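Sourcing a Small Commercial Rice Cooker: Comparing Three Suppliers
Project report, Module 2
Iñaki Cabello and Güven Aksoy
Submitted Mon 6 April

1. Background

The task was to choose a supplier of commercial rice cookers for a small catering business and to write up how we reached the decision. We worked from the needs of a lunch café in Ernthorpe which serves rice dishes on weekdays and wants to replace two ageing domestic cookers with one larger machine. The owner set a budget of £2,000, including delivery and any changes to the wiring.

2. What we asked for

We wrote to three suppliers in December. Doria and Sundetti both make their own machines. Zheng is a trading company that buys from several factories and sells under its own label. Each was sent the same one-page request, asking for the price of a single unit, delivery terms, the length of the warranty, the cost of a spare inner pot and the name of someone to contact about repairs.

Sundetti replied the next day with a full price list. Doria took nine days and asked two questions of its own, one about the water supply and one about the size of the doorway. Zheng sent a catalogue of steamers and fryers first, and we had to write again before we got a quote for the right product.
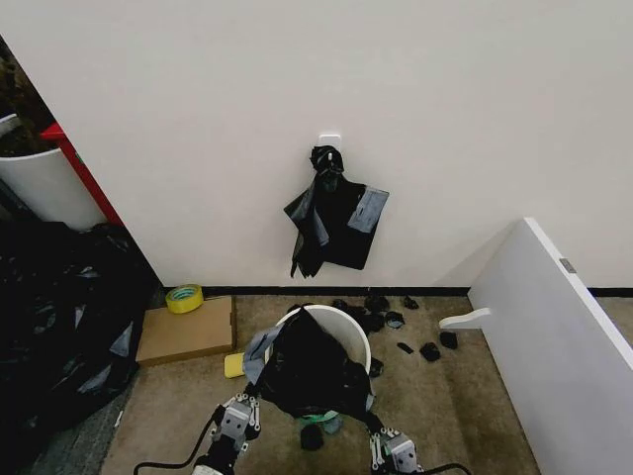

3. Prices

Sundetti's quote came to £1,916 with delivery. Doria quoted £744 for the cooker alone, but this was for a smaller model than we had asked for, and the café would need two of them. That brings the total to £1,488 before delivery. Zheng's unit price was the lowest for the full size, but it applied only to orders of ten or more and the company would not give a figure for one.

We left Zheng out of the comparison at this stage. It may suit a wholesaler, but the café cannot use ten cookers.

4. Service and parts

Both remaining suppliers offer a one-year warranty. Sundetti asks for the machine to be sent back to its depot and the customer pays the carriage one way. Doria sends parts by post and expects a local electrician to fit them. The owner preferred this, as she already has an electrician she uses for the ovens.

Two small cookers also have a practical advantage – if one fails during service, the other can carry on. The drawback is counter space. We measured the counter and both would fit, though the toaster would have to move to the shelf by the till.

5. Recommendation

We recommend two of the smaller Doria cookers. The price leaves £512 for delivery and an extra socket, and the repair arrangement suits the café better.

6. Limits of the work

We did not test any of the machines. Cooking times and capacities are the makers' own figures. We also had only one reply from each supplier on spare parts, and Doria's delivery charge had not been confirmed when we finished writing. Güven has asked for it again and will add it to the cost sheet in the appendix.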